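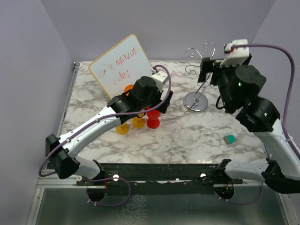
Tilemap chunk loading, how big do you go?

pebblewick
Sat 26 March
Hi everyone! Long-time reader, and I think this is only my second post, so be gentle. I'm making a little farming game called Kollano in my evenings and I've finally got to the stage where the world doesn't fit in one array without making me nervous. I split it into chunks of 29 by 29 tiles (don't ask, it matched my old screen size and then it stuck) and I load new ones as the player walks. Works fine, except there's a hitch every time you cross a border, and it's just long enough that my sister noticed it while playing. Do you all load on a background thread, or is there something simpler I should be trying first?

Heriberto Grajales
Welcome back! Before you go anywhere near threads, please put a timer around the load and see which part is slow. I had the same hitch in Vudport and was sure it was the disk. It was me, building a fresh vertex buffer for every layer, 4 of them per chunk, all in one update. I spread them over a few frames and the hitch was gone. Also, I'd pick 32 for the chunk size, your math gets so much nicer with a power of two.

mossy_lantern
I'd gently disagree about putting off threads. If the world is going to grow you'll want them sooner or later, and it's a lot less painful to add now than after you have saving and crops and who knows what else hanging off that code. Just keep the graphics calls on the main thread and do the file reading and parsing on the other one.

Heriberto Grajales
Fair, but I've spent a whole October chasing a race condition in a game with one map, so I'm going to stay grumpy about it :)

Timo Haberkorn
Are you allocating new tile objects on every load? If each tile is a class, that's 841 little objects per chunk, and the garbage collector will come knocking. Structs in one flat array, and reuse the arrays from the chunks you drop. I keep a pool in Prusier and it hardly ever has to grow.

pebblewick
Oh dear. Yes, every tile is a class, and every one of them has its own List for items lying on the ground, even the water tiles! I put the timer in like Heriberto said and the parsing is hardly anything, nearly all of it is creating the tiles. I'm going to try structs and the pool tonight, and I'll leave threads for another weekend (sorry mossy_lantern, I did bookmark your post).

mossy_lantern
No hard feelings! Move those item lists into one dictionary per chunk while you're in there.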